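Thread on the fault we had on the laundry job on Wednesday, as a few people have asked. Nobody was hurt and the machine is fine.

1/ Background for new followers. We run the towel task on a humanoid at our Gurnham site. It reaches into a front loader, takes towels out and puts them in a basket. One shift is 300 reaches. We had done 249 when it went wrong.

2/ The right arm was in the drum. The wrist stopped, the shoulder didn't. The controller kept asking for more travel and the forearm leaned on the rim of the opening until the force limit tripped. The limit is set at 330 newtons. I now think that's far too high for a reach into a closed space.

3/ Vratislav Jireš was on the stop button and hit it within a second of the trip. Good. Then we learned that a stop drops the holding torque in the wrist but not the elbow, so the arm stayed in the drum and we couldn't back it out by hand.

4/ It took two of us 5 minutes to free it. We should have had a written release procedure. We had one for the legs and one for the grippers, nothing for an arm inside an appliance.

5/ Cause, as far as we know. The Skedeck log shows the wrist encoder dropping out four times before the fault, each one too short to raise an alarm. Zdislava Tóth wiggled the connector on the bench and got the same dropouts. The cable loop on that side hangs low and we think it has been tugging on the plug.

6/ The reach itself, from the head camera: 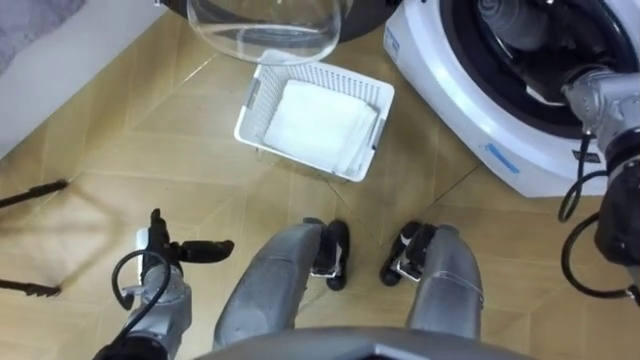
Right arm in the drum, cables hanging down beside the washer.

7/ Changes so far. Force limit cut for anything inside the drum. Any encoder dropout, however short, now pauses the task. The cable gets a clamp at the forearm — Brabec are sending the part. Release steps are printed and taped up by the stop button.

8/ Still open: whether the left arm has the same problem. Same connector, same routing, no dropouts logged yet. We're not running the drum task on either arm until it's been checked.

9/ If you run the Resham wrist on a similar setup, look through your logs for short dropouts. Ours were there since July and we'd been filtering them out as noise.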